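Chapter 7
Keeping the Work Area Safe and Orderly

After reading this chapter you should be able to:
- mark out the work area of a two-armed robot and say who may enter it and when
- prepare a bench so that a task can be repeated by another operator
- choose speed and force limits for a handling task and write them down
- carry out a start-of-shift check and a proper handover

Key terms: reach envelope, working zone, standby position, protective stop, task card, handover log

7.1 A Friday at Numum

Numum is a small firm that develops handling routines for bakeries and canteen kitchens. One Friday, Hui-mei Chung came in to take over a two-armed station from Trilok Dhillon. The task card said "bread and bowl, standard layout." It did not say which layout. Dhillon had been using one since January, and Chung had learned a different one at Fullorell, her previous employer. Both were sensible. She set the bench her own way, ran 120 cycles, and filed the results under the same task name as his.

The mistake came to light when Mesfin Woldemariam, who reviewed the station's records, tried to compare the two shifts. The cycle times did not match and neither did the stop counts. Nothing had been damaged and no one had been hurt, but a full shift of work had to be set aside, and the protective stops in it could not be explained. Two of them may have been caused by someone standing too close to the bench. The log had no column for that.

Most trouble at a robot station looks like this. Serious injuries are rare in light handling work, and the rules in this chapter are meant to keep them rare. The same rules also decide whether the work is worth anything afterward.

7.2 The bench

A handling bench should have a surface that does not slide, does not shine, and gives the operator something to measure against. It should carry the items named on the task card and nothing else. Pens, phones and coffee cups belong on another table.

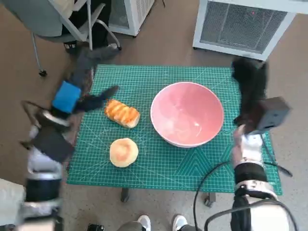

Bench layout is the first thing to settle, before any limits are set or any motion is tried. Start with the surface and work outward. A cutting mat with a printed grid is a cheap and useful choice, and it lets the layout be recorded in words: the bowl right of center, the long roll to its left, the round bun nearer the front edge. With grid squares added to each of those, a second operator can rebuild the layout without asking the first. Then look under the table. Casters make a bench easy to move for cleaning, but each one must be locked before power is applied to the arms, and the lock must be tested by pushing on the table by hand. Last, look at the cables. A loop that hangs from an arm needs enough slack for the full motion, and it must stay clear of the working zone, the grippers and the operator's feet.

When real food is used, treat it as a test item from the moment it reaches the bench. It is not eaten afterward. Replacement food is kept in a closed box outside the working zone, and the task card says how often it is changed.

7.3 Zones and people

The reach envelope is all the space the arms could reach if they moved without any limits. The working zone is the smaller space they need for the task. Rules for people are based on the envelope, because a fault does not respect the working zone.

Three rules apply at every station described in this book:

1. The envelope is marked on the floor. On carpet, use flat tape made for carpet and check the edges at the start of each shift.

2. While the arms are powered, the operator stands at the place named on the task card, in closed shoes, with the stop button within reach. Where the operator has to stand close to the robot, the card must say so and give the lower speed limit that goes with it.

3. Chairs and other furniture stay outside the envelope. Clothing is hung up - on a hook, not over anything with wheels.

Visitors stay outside the tape even when the arms are in standby. An arm in standby is still powered, and it may move if a command arrives.

7.4 Limits

The task card for the bread and bowl station, as rewritten by Woldemariam and Shuk-fan Ho, gives two speed limits. Hand speed is held to 330 millimeters per second when the operator is outside the envelope and 215 when the operator has to stand close. These figures belong to that station. They come from its own risk assessment and must not be copied to another one.

Force limits are set separately for each item. A soft bun will be crushed long before a bowl is at risk, so the lowest limit on the bench governs any motion in which the gripper may touch more than one item.

Before you go on

Find the task card for a station you have used, or ask your instructor for card 2614 from the appendix. Mark every line that a new operator could read in two ways. Rewrite those lines and give the card to a classmate, who should set up the bench from it while you stay silent. Section 7.5 begins with the start-of-shift check, and you will need your rewritten card for it.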